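Teaching the Clivton Two-Arm Kit to Set a Pillow on a Chair
Posted 2024-10-14 by Édgar Taipe

If you've had your Clivton kit for a little while now, you've probably done the starter lessons with the blocks and the cups, and you're wondering what to try next. My suggestion is always a pillow and a chair. It's a homey little job, it uses both arms, and it will show you more about your settings in one afternoon than a week of stacking blocks ever could. I've been renting the kit through Etetti since March, and this is the lesson I come back to whenever I change anything at all.

You'll want the kit with both arms mounted, the Ki teaching software, one soft chair and one pillow. Pick a pillow with a bit of give to it. A very stiff one slides right out of the fingers, and a great big floppy one will wear you out before lunch.

Getting the chair in place

Put the chair in front of the arms and bring it close enough that both grippers can reach past the front of the seat without stretching all the way out. A round tub chair is my favorite for this, and if yours is velvet or suede-like, so much the better, as the fabric is kind to a clumsy landing. Drive each arm slowly over the seat once by hand, then open the wrist camera view and have a good look at what the gripper sees when it gets in close.

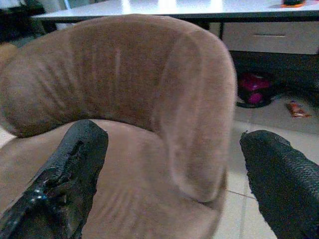

I like to do this part with a cup of coffee and no hurry at all. Close-up views take some getting used to, and a chair you know perfectly well from across the room can be hard to recognize from a few inches away. Move the arm back a bit, then in again, until you can tell the seat from the backrest without thinking. While you're at it, check your finger covers. The rubbery kind does get ragged along the edges, and a rough patch can snag a pillowcase. Clivton sells spare covers for 40 dollars a set, and I'd budget for them from the start.

Recording the first run

Open Ki, start a new task, and give it a name you'll recognize later (I have far too many called "pillow test," so please learn from me). Set the grip force to 2 for a thin pillowcase. The factory setting is 5, and that's more than you need for something this soft.

Now take the pillow by an upper corner or along the top edge with one gripper and leave the other one open and waiting nearby. Bring the pillow over the seat, lower it until the bottom edge meets the cushion, and tip it gently toward the backrest.

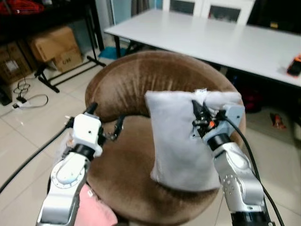
Take your time before you let go! The most common trouble I hear about from other owners is opening the fingers too early, while the arm is still holding up most of the weight. Ease the arm down a hair more, pause, and then release. If your pillow likes to flop forward, you can use the free gripper to give it a small pat on the front -- just keep the fingers open so they don't catch the case.

Fixing the usual problems

1. The pillow twists on the way over. Grip it a little nearer the middle of the top edge and slow the travel speed by one notch.

2. The cables tug. Give each one enough slack to follow its arm through the whole reach, and run the motion once with nothing in the grippers to be sure.

3. The pillow arrives in front of the chair and never makes it onto the seat. Stop with the pillow still held upright, raise the arm until the lower edge clears the seat, and save that as an extra point in the path.

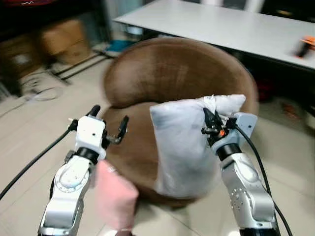
4. Ki refuses to save the run. You've most likely gone past the memory limit, so trim the waiting time at the beginning and try again.

Is the kit worth the money?

The two-arm version is $2,442 from the Clivton store, and for that you get the arms, both grippers and a year of Ki. I looked hard at the Cukmont kit before I settled on this one. Theirs has a nicer manual, I'll admit, but the teaching software felt fussy to me and I missed being able to edit a single point without recording everything over. If you're on the fence, rent first. Etetti will take the rental fees off the price if you decide to buy within the season, and they were very patient with all my questions.

Once your pillow is landing well, save a copy of the task, turn the chair a little to one side, and record it again from there.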